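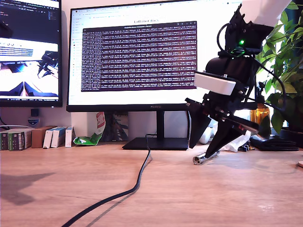

Trundeck Rotating Jigsaw Board by Brunero

In stock at the Plultville shop, ships next day if you order before noon
Item no. 223

Spins, tilts, has drawers. If you've been doing puzzles on the dining table and having to move the whole thing every time somebody wants dinner, get one of these.

The Trundeck is a flat puzzle board on a low turntable base. Fits a standard 1000 piece puzzle with a bit of room all the way round for strays. Turn the board, not your chair. Works well with two people, one each side, less arguing about who gets the sky.

What you get
Board with raised edge
Turntable base, already attached
Four sorting drawers, two per side
Cloth cover with elastic
Bag of felt feet (stick these on yourself)
Small wrench for the tilt knob

Does not come with a puzzle. We get asked. The Canpolat puzzles are on their own page and any of the 1000s in that line fit fine. The Canpolat 1500s do NOT fit, they overhang on the long side.

Tilt
Three positions. Flat, low, and a steeper one that's good if your neck gives you trouble. Surface is a felt type material so pieces mostly stay where you put them. On the steep setting loose pieces will slide if you bump it, finished sections hold OK. Loosen the knob, lift from the back edge, tighten. Don't lift from the front, you'll get a lap full of puzzle. 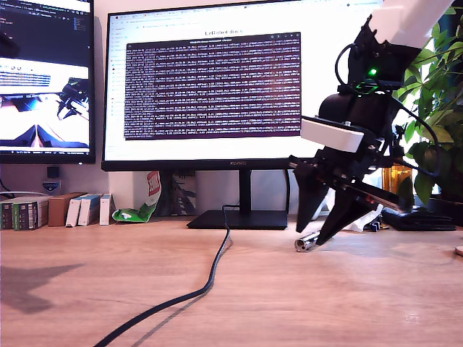 Drawers
They pull right out, there's no stop on them. Some people like this becuase you can carry a drawer over to the couch and sort edges while you watch TV. Some people hate it. If you have little kids in the house maybe pull them out and stack them up high when you're done for the day. Drawers are all one size and swap side to side.

Cover
Goes over the top, elastic underneath. Keeps cats off the pieces, sort of. Keeps dust off for sure. Hand wash, hang dry, will shrink in the dryer and then it won't go back on.

Setup
About 18 minutes, most of it the feet. Let the glue on the feet sit overnight before you spin it. Instructions are one sheet, pictures only. Left and right tilt arms look the same but aren't, check for the L stamped on the inside.

Weight and size
9 pounds without a puzzle on it. Slides under most couches and beds with the tilt flat and the cover on, but measure first. Needs clearance to turn, so leave a gap if you're near a wall or a lamp.

Colors
Gray felt or green felt. Green is easier on dark puzzles, gray is better for anything with a lot of grass or trees. Green was out for a while, back now.
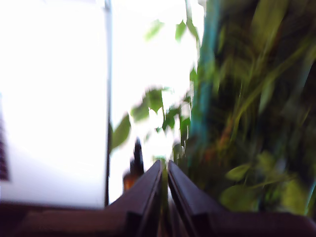
Questions we get a lot

Can I glue a finished puzzle on it? Please don't. Slide it onto wax paper or a piece of poster board and glue it there. Glue on the felt is not covered.

Does it squeak? The older ones did. Base was changed in October and the ones we have now are quieter. If you have an older one, a little dry silicone spray on the ring fixes it. Not cooking oil.

Will it do round puzzles? Yes up to the short side of the board.

Can I use it for other stuff? People have bought it for model kits, beading, diamond painting. One customer does word tile games on it, says it's great for turning the board to each player. Haven't tried it ourselves.

Extra drawers? Sold in pairs, see the parts page. They're the same drawers, you'd be stacking them next to the board. No slots for extras.

Is it hard on the knees? Depends where you put it I guess. It's a table top board, no legs. The stand is seperate and we don't have it right now.

Returns
60 days, in the box it came in, all drawers in it. If the felt feet are already on that's fine. We'll take it back used if it's clean. Return shipping is on you unless it showed up damaged, then email us a photo of the box and the board and we'll send a label.

Price
See the cart, it changes with shipping. Pick up at the Plultville counter is free, come round to the side door, the front one sticks.

Goes with
Brunero sorting trays, stackable
Brunero roll-up mat
Canpolat 1000 piece puzzles, all titles
Clip-on lamp (bulb not included)

Page updated 2 April 2023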